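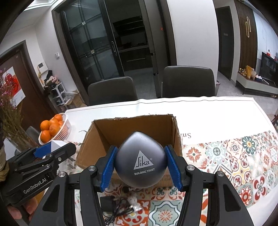
The Minutes of the Mastlow Street Bridge Club

My aunt left me her seat at the bridge club, which I had not known was a thing a person could leave. It was on page 2 of the will, after the good casserole dish and before the bad one. "To my nephew Walter," it read, "my chair at the Mastlow Street table, Tuesdays, and he is to take it seriously."

I did not play bridge. I had once played a game of hearts on a ferry and come in fifth.

I called the lawyer to ask whether I could decline the chair and keep the casserole dish. The lawyer's name was Nusrat Bukhari, and she had the patience of someone who bills by the quarter hour.

"You can decline any part of it," she said. "Your aunt thought you might. There's a letter for that."

"What's in the letter?"

"You only get it if you decline."

I thought about what my aunt might have put in a letter like that. She had once mailed me back a thank-you note with the spelling fixed. I told Nusrat Bukhari I would take the chair.

The club met above a shoe repair place in a room that smelled of polish and soup. There were three of them left. Mrs. Pendo was the oldest and dealt the cards so fast they seemed to arrive before she let go. Eglītis was a retired piano tuner who used only the one name, and who winced when people set their cups down. The third was a man called Dale. He'd joined in 1994 and they still called him the new fellow.

"You're the nephew," said Mrs. Pendo.

I said I was.

"She said you were tall."

I am five foot seven. We all let that sit for a while, and then she dealt.

I had read a book on the train. It was called Bridge in an Afternoon and it had taken me three weeks. I knew that you bid, and that the bidding was a kind of conversation, and that you were not allowed to say anything in it except numbers and suits. I remember thinking this would have improved most of my family's Thanksgivings.

"One club," said Dale.

"Pass," said Eglītis.

"One heart," said Mrs. Pendo, who was, God help her, my opponent.

They looked at me. I had four spades, a number of small red cards, and the king of clubs, who had a look on his face I recognized.

"Three," I said.

"Three what?"

"What have people been saying?"

Eglītis put down his cup and winced at himself.

We lost that hand and the next one and the one after it. At nine o'clock Mrs. Pendo got a ledger down from the shelf and wrote in it for a long time, glancing up at me now and then the way you'd glance at a dent you were describing to the insurance company. Then she put it back and we all had soup.

I assumed I would go twice more, for decency. But on the stairs Dale took hold of my sleeve.

"You'll want to know about the streak," he said.

I hadn't wanted to know about the streak.

"Your aunt and Eglītis were partners for 1,038 Tuesdays," he said. "They never missed one. She came the night of the ice storm. She came with shingles. When they took her gallbladder out she had them do it on a Thursday." He looked up the stairs to see that the door was shut. "They never won, either."

"Never won a hand?"

"Oh, hands. Hands they won. They never won a night."

I said that didn't seem possible. By plain luck, in twenty years, you would have to win a night.

"You'd think so," said Dale. "It took some doing."

I went home and didn't sleep. The next Tuesday I got there early and asked Mrs. Pendo if I could see the ledger. She thought it over, then handed it to me along with a cloth to wipe my hands.

It was all there in her small square writing. She had the date, the score, and then a remark. E. led from the wrong hand. W.'s aunt revoked, apologized, revoked. E. bid six no trump on a hand I would not have taken to a yard sale. I read 78 pages standing up. Here and there a night had gone well, and you could see the two of them pulling ahead until nine o'clock was in sight, and then on the last hand there would be some catastrophe so large and so stupid that Mrs. Pendo had underlined it.

"They were throwing it," I said.

"Of course they were throwing it," said Mrs. Pendo. "The losers wash up."

She tipped her head at the far end of the room. There was a sink there, behind a curtain with sailboats on it, and it was a very small sink. Two people could stand at it if they didn't mind each other's elbows.

I looked at the ledger, and at the sink, and I thought about my aunt, who had lived alone for thirty years and told everybody how much she liked it. She owned a dishwasher. She had bought it from Urnier's the week they opened and used to call me up to talk about it.

"Did you ever say anything to her?"

"I'm her opponent," said Mrs. Pendo. "It would have been table talk."

Eglītis came in then, and hung up his coat, and set his hat on the shelf with great care so it wouldn't make a noise. He sat down across from me. He had done it the week before too, but I'd been busy with the king of clubs. He was a thin man with enormous ears, and he looked at a spot just over my head, right where a taller nephew would have been.

We played. I'd like to say I had improved, and in a way I had, because by half past eight I understood what was going on well enough to be frightened by it. Dale overbid twice. Mrs. Pendo got a run of cards she described as an insult. At ten to nine Eglītis and I were ahead by 311 points with one hand to go, and I was holding so many aces that I checked the backs.

He bid two diamonds. I looked over at him and he was looking at the curtain with the sailboats on it.

Now, I don't care for dishes. I'm a grown man with a stack of paper plates and no regrets about it. I also had, for the first time since I was a boy, a real chance of winning something in front of witnesses.

"Seven hearts," I said.

I had one heart.

Dale made a small sound. Mrs. Pendo closed her eyes, doubled, and led the queen, and what followed took four minutes and is underlined twice in the ledger. The remark says: The nephew has the family gift.

Eglītis washed and I dried. He did the spoons first, one at a time, and laid each one on the towel so softly I had to look to know it was there. We'd gotten as far as the bowls before he spoke.

"She dried left-handed," he said. "You are standing on the wrong side."

I moved over. He handed me a bowl.

"Also," he said, "one does not bid seven on the first try. It looks like showing off. You go down by a little, you go down by a little, and then in May, perhaps, seven."

I said I'd work on it. On the other side of the curtain Mrs. Pendo was telling Dale that he could have the leftover soup if he brought the jar back this time, and Dale was saying that he had brought it back, he'd brought it back in the fall, it was on the windowsill behind the fern.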